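Can a Machine Clear the Table Yet?

Every October my sister in Clollham asks when she can stop doing dishes, and I never have a good answer for her. So I went to Nele Jansen at Werka, who has spent 12 patient years on kitchen chores — play food first, real suppers someday.

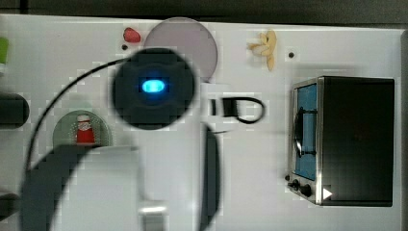
Nele was kind about my impatience. Plates and bottles are coming along, she told me, but a cluttered table still slows everything down, and mugs are a trial all their own.
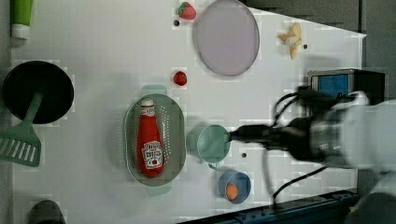
Coming Up Next

Minoru Takagi writes from Prindberg about folding towels.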